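Pluren brush desk labels, README

quick notes so people can start using this, will tidy later

What this is

Word labels for the things on a brush writing desk. Rack, brushes, mat, paper, paint marks. Every row is one thing in one picture, with a name, a part name if there is one, and a short free text note. Meant for anyone sorting or searching pictures of desk stuff who is tired of everything coming back as "brush" (paint brush, hair brush, bottle brush, we got them all).

3537 rows in the main file. 2625 of those have been checked by a second pair of eyes. The rest haven't, use with care. There's a column for it, "checked", yes or no. Blank means no.

Word list is 183 terms. Started from the old Skolturen craft list and then got out of hand.

Files

rows.csv: the labels
terms.csv: the word list, one preferred word per line, other words after it
odd.txt: 36 rows we could not agree on, left out of the main file
notes.txt: spelling and naming rules, same as the ones below but longer

rows.csv is UTF-8, keep it that way. Opening it in a spreadsheet and saving has broken the Chinese text twice already.

The rack

Preferred term is "brush rack, hanging". Not stand, not holder. A holder is the cup kind where brushes go in handle down. Hanging racks have a crossbar and the brushes go on it by the loop.

Parts we name: crossbar, post, finial, peg, hook, lower rail, panel, foot.

Finial is the curly bit at the end of the crossbar. If it looks like a dragon write "finial, dragon?" with the question mark, becuase half the time it's just as likely a scroll or a cloud. Don't spend ten minutes on it.

Posts are "turned" if they have rings and bulges. Panels are "openwork" if you can see through the carving. Color is dark, medium or light, no wood names. We had rosewood, walnut, ebony and "mahogony" all for the same rack at one point. Took them all out.

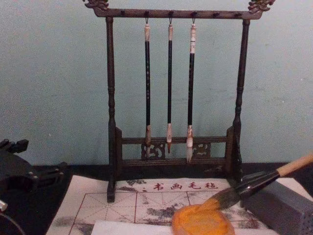 Brush rack, hanging. Dark wood, turned posts, openwork panels low down.

The brushes

Label each brush by itself, left to right as seen. Don't write "first brush" in the notes, it means nothing once the rows get sorted.

Parts: loop, cap, shaft, collar, tip. Some people say ferrule for collar, it's in terms.csv as an other word so searches will still find it. Please keep writing collar.

Tip color gets a plain word. White, tan, cream, reddish brown. No animal names! Goat, wolf, weasel, all of that needs someone holding the brush, and even then people argue. Same with caps: bone, horn, plastic, you can't tell, so "pale cap" or "striped cap" and move on.

"Thin" and "thick" only when brushes hang next to each other and one really is thinner. Otherwise leave size blank.

Mat and paper

Two different rows. Always. The mat is what's underneath, the paper is what gets written on. A lot of early rows had "paper" for a gridded mat, and those were a pain to fix by hand.

If the mat has printed squares with dashed lines through them, add "grid, practice". Printed text goes in the text column exactly as printed. For this mat it's 书画毛毡, calligraphy and painting felt. So "felt" is ok as a material there, the mat says so itself.

Stains count as part of the mat. Term is "ink stain, old". Gray-black smudges near the rack and along one side of the paper are the usual thing on a mat that's seen some use. Paint on the sheet is "stroke", one row per stroke, with color and direction. Start and end shape if it's clear. Orange strokes going lower left to upper right, the bottom one broadest, is a normal sort of note. Overlapping strokes still get a row each.
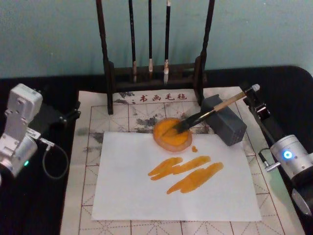

Things that go wrong

Mixing up pegs and hooks. Pegs are the knobs along the front of the crossbar. Hooks are the metal bits a brush hangs from. On some racks the pegs ARE what the brush hangs from, in which case, peg.

Mixing up foot and lower rail. Foot touches the table or mat. Rail joins the posts.

Calling a cloth a mat or a mat a cloth. If you really can't tell, "desk cover". Rows from the Minhas batch use cloth all the way through, not fixed yet. Search both.

Brush tips in front of carving. The tip and the panel run together when both are dark, so people miss the panel completely. Look between the rails, behind the tips. If there's curly fretwork there it needs its own row. Same goes for squared blocks low on a post, they get lost too.
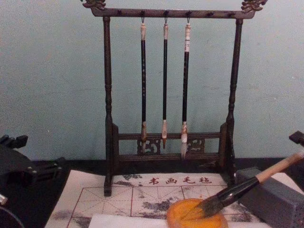
One user wrote in to say that "collar" is wrong and nobody who sells brushes would use it, and asked for the Chinese terms to come first with English as the other word. Fair point on the second half. We'd like to do it in the next version, the columns are there, just empty. Collar stays for now, too many rows to change before December.

Same message asked why there's no "in use" label. We tried. Everyone used it differently. Dropped.

Empty hooks

New since last version. An empty hook gets a row now, "hook, empty". Before this only hooks with a brush were labeled, so you couldn't search for free places on a rack. Say where it is by the nearest part: "hook, empty, next to finial". Don't guess that a brush is missing. Plenty of racks have more hooks than brushes.

Tilt: parts keep their names however the rack leans in the picture. A post running corner to corner is still a post.

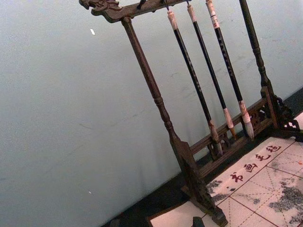

Brundetti Craft Library / Desk and Paper Team

Send fixes to the team inbox with the row id in the subject line. One fix per mail if you can, a long list in one mail tends to get half done.

Ok to reuse: rows.csv and terms.csv, any purpose, name the Pluren labels somewhere. odd.txt is there to argue over, please dont merge it back in.

To do
- fill in Chinese term columns
- Minhas batch, cloth vs mat
- second check on the unchecked rows
- decide on "inkstone, lid on" vs two rows
- fix the date column, it's text in half the file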